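Der Februar ist bei mir Pullovermonat. Im Januar rede ich mir noch ein, dass ich das alles trage, und irgendwann im Februar geht die Schranktür nicht mehr zu und ich stehe mit einem Arm voll Wolle im Schlafzimmer und weiß nicht, wohin damit. Dieses Jahr war es so weit, als ich abends um halb elf nur schnell ein Paar Socken suchen wollte. Um eins war ich dann im Bett.

Angefangen hat es mit dem Stapel oben rechts. Ich habe so eine tiefe Schrankhälfte, in der die Strickpullis liegen, und was hinten liegt, sehe ich im Grunde einmal im Jahr. Qianru hat mir schon vor Ewigkeiten geraten, alles zu rollen und hochkant in Kisten zu stellen. Hab ich probiert! Bei T-Shirts super, bei dickem Strick nimmt mir so eine Rolle den halben Karton weg, und wenn man eine rauszieht, kippen die anderen um wie betrunkene Kegel. Also wieder falten, und zwar auf dem Bett, weil ich sonst keine Fläche habe, die groß genug ist. Der Esstisch wäre es, aber da liegt seit Weihnachten das Puzzle (3.622 Teile hat Gilberto mal ausgerechnet, wenn man die beiden angefangenen zusammenschmeißt, reden wir nicht drüber).

Mein Sorgenkind ist jedes Mal der grüne mit dem Orange und dem Creme drin. Den habe ich von Genalyn, die ihn auf einem Flohmarkt in Fontana gefunden und dann gemerkt hat, dass er ihr kratzt. Mir kratzt er auch, aber ich ziehe halt was drunter. Er ist so ein Teil, bei dem sich jemand beim Stricken ausgetobt hat, mit Rippen und Flechtmuster und einem cremefarbenen Streifen mit Zopfoptik, und jedes Muster verhält sich beim Falten anders. Die Rippen ziehen sich zusammen, das Geflecht bleibt störrisch liegen, und am Ende ist das Paket links doppelt so hoch wie rechts. 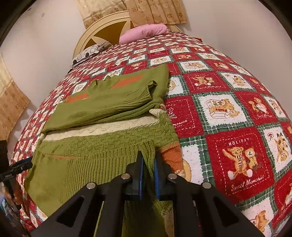

*Der Grüne auf der Patchworkdecke, noch weit weg von ordentlich.*

Ich mache es inzwischen so: Pulli mit der Vorderseite nach unten, dann erst mal alles glattstreichen, vor allem den Rippenteil, der sich sonst unter dem Rest versteckt. Beide Ärmel quer über den Rücken legen, und zwar versetzt, einer etwas höher, einer etwas tiefer, damit in der Mitte kein Knubbel entsteht. Dann die Seiten rein und nur einmal von unten hochklappen. Ich habe früher gedrittelt, das sah im Regal hübscher aus, aber bei dickem Zeug springt es sofort wieder auf.

Und bitte nicht auf Bügel! Ekow hängt seine Strickjacken alle auf und wundert sich dann über die Beulen an den Schultern. Ich habe ihm das schon mehrfach gesagt – er findet, man sieht es nicht. Man sieht es.

Für die Pullis, die ich vor dem nächsten Herbst bestimmt nicht mehr anfasse, habe ich mir zwei flache Stoffboxen von Stestari bestellt, die unters Bett passen. Dachte ich. Mein Bett hat nämlich in der Mitte so eine Querstrebe, und die Boxen gehen nur von der Fußseite drunter, und auch nur, wenn ich vorher den Teppich ein Stück wegziehe. Gekostet haben sie zusammen ungefähr 40 Euro, die schicke ich jetzt nicht zurück. Zedernholzkugeln sind auch drin, die alten habe ich mit Schleifpapier kurz angeraut, dann riechen sie wieder nach was.

Aussortiert habe ich übrigens auch. Einen grauen Rolli, in dem ich aussehe wie ein Heizungsrohr, eine Jacke mit kaputtem Reißverschluss (wollte ich seit zwei Wintern reparieren, wird nichts mehr) und den dünnen blauen, den jetzt Jiahui bekommt. Der Grüne bleibt. Er liegt jetzt ganz unten im Stapel, damit ihn die anderen ein bisschen plattdrücken, und wenn es im März nochmal kalt wird, muss ich eben wühlen.

Die Socken habe ich an dem Abend dann nicht mehr gefunden. Falls jemand von euch eine gute Methode für Rollkragen hat, die beim Falten nicht aussehen wie ein zerknautschter Schlauch: gern in die Kommentare, ich habe noch drei davon im Wäschekorb.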